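Kapitel 4
Keramik im Alltag: Scherben, Glasur und Brand

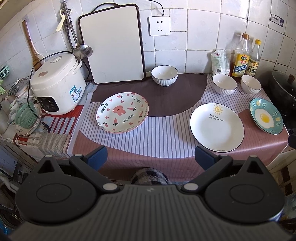 Wer morgens aus einer Schale isst, denkt selten an die Werkstoffkunde. Dabei gehört die Keramik zu den ältesten Stoffen, welche der Mensch künstlich hergestellt hat, und ihre Grundregeln haben sich weniger verändert, als man vermuten würde. In den Kapiteln 1 bis 3 haben wir die Metalle und die Gläser behandelt. Nun wenden wir uns den gebrannten Tonwaren zu und beschränken uns dabei auf das Geschirr. Die technische Keramik folgt in Kapitel 7.

4.1 Was man unter dem Scherben versteht

Das Wort Scherben hat in der Fachsprache eine andere Bedeutung als in der Küche. Gemeint ist nicht das zerbrochene Stück, es ist der gebrannte Körper des Gefäßes ohne seine Glasur. Ein Scherben kann porös oder dicht sein. Irdenware bleibt nach dem Brand porös und nimmt ohne Glasur Wasser auf. Steinzeug ist dicht, aber meistens nicht durchscheinend. Porzellan ist dicht und lässt bei geringer Wandstärke das Licht durch.

Die Unterscheidung hat praktische Folgen. Gelangt Wasser durch einen Riss der Glasur in einen porösen Scherben, so kann dieser beim späteren Erhitzen Schaden nehmen. Bei einem dichten Scherben ist diese Gefahr viel kleiner. Von der Farbe allein darf man jedoch nicht auf die Art schließen: Eine weiße Glasur kann auf einem roten Ton ebenso liegen wie auf Porzellan. Zuverlässiger ist ein Blick auf den unglasierten Fußring an der Unterseite.

4.2 Das Beispiel der Werkstatt Fliser

Als Beispiel dient uns in diesem Kapitel die Werkstatt Fliser in Plellari. Sie wurde 1702 gegründet und stellte am Anfang nur einfache Irdenware für die Bauern der Umgebung her. Erst viel später kam das Steinzeug hinzu. Das Werkstattbuch, aus dem wir mehrmals zitieren werden, ist deshalb nützlich, weil darin auch die misslungenen Brände verzeichnet sind. Unter einem Eintrag vom Januar liest man nur: »Ofen zu rasch geöffnet, Teller verloren.« Was dabei geschieht, erklären wir im Abschnitt 4.5 mit der Wärmedehnung.

Die zweite Quelle ist die Sammlung Mabuza. Sie enthält vor allem Essgeschirr mit deutlichen Gebrauchsspuren, also Kratzer vom Besteck, matte Stellen und abgestoßene Ränder. Für unsere Zwecke ist das wertvoller als ein unbenutztes Prunkstück.

4.3 Schwindung

Beim Trocknen und beim Brennen wird jedes Gefäß kleiner. Man nennt diesen Vorgang Schwindung und gibt ihn in Prozent der ursprünglichen Länge an. Nehmen wir an, eine frisch gedrehte Schale habe einen Durchmesser von 20 cm und die gesamte Schwindung betrage 15 Prozent. Dann misst die fertige Schale noch 17 cm. Der Töpfer muss also von dem gewünschten Endmaß zurückrechnen, und zwar durch eine Division mit 0,85.

Die Schwindung verläuft außerdem nicht überall gleichmäßig. Ein dicker Boden trocknet langsamer als eine dünne Wand, und so entstehen Spannungen, die man erst nach dem Brand als Riss bemerkt. Wie man sie durch langsames Trocknen vermindert, ist der Gegenstand des folgenden Abschnitts.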